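Cold Brew Barley Tea: Does Steeping Time Matter?

Student project report by Ivana Cisternas and Selvaraj Dewan

Barley tea is made from roasted barley and has no caffeine. We wanted to know how long it should stand in cold water before it tastes right.

Method

1. Put 1,000 ml of cold water into each of 3 jugs.
2. Add one bag of Judstead roasted barley to each jug.
3. Leave the jugs in the refrigerator for two, five and nine hours.
4. Take out the bags and stir.

Themis Lazaridis and Chrysanthi Kourkoulas tasted the tea without knowing which jug was which. They wrote down a word for each cup.

Results

The two-hour tea was pale and both tasters wrote "weak." The five-hour tea was nutty and a little sweet. The nine-hour tea was darker, and Themis found it bitter – Chrysanthi liked it best. We also tried a slice of lemon in the five-hour tea, but it covered the barley taste.

We only had two tasters, so this is a small test. In October we will repeat it with the whole class and add a jug made with hot water.
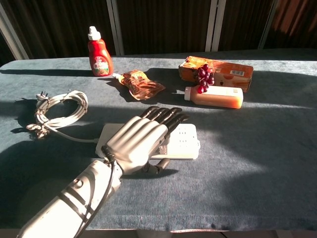

For that test we will use the same bags and wash the jugs without soap, which left a smell in one of them the first time.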